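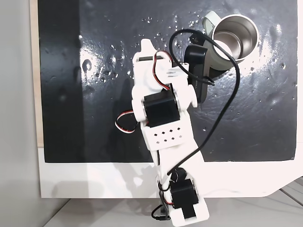 ## The wet counter problem

Wiping a counter is a poor benchmark if the counter is empty and dry. Most kitchen surfaces are neither. A cup is standing on them, water has beaded across the top, and overhead light turns half the area into glare.

Roel Martens runs bench trials at Brilau, where small printed arms with hobby-class servos are set against chores of this type. On a glossy black board with droplets on it, he says, the arm itself is rarely the first thing to fail. The camera is. Reflections shift as the arm moves, and a steel cup interior returns a bright patch that the software may read as an edge.

Contact comes next. A finger resting against the side of a cup can push it, tip it or slide off, depending on friction, and a film of water changes the friction from one spot to the next. Brilau's current routine allows six attempts per cup before the run is scored as a failure.

Ilse Peeters, who reviews automation purchases for the kitchenware packer Schouten, applies a harder test. Her line handles some 900 cups in a shift, and a person lifts and dries one in 2 seconds. She trialed the Praltar cell in September and sent it back. It handled dry stock well enough. Rinsed stock still went to the manual table.

Cable routing is a smaller matter, though it costs time. On low-cost arms the wiring usually runs outside the links, and a loose loop can catch a handle during a wide swing. Martens now replans any path that brings a cable near the cup. The change slows each cycle, and he has kept it.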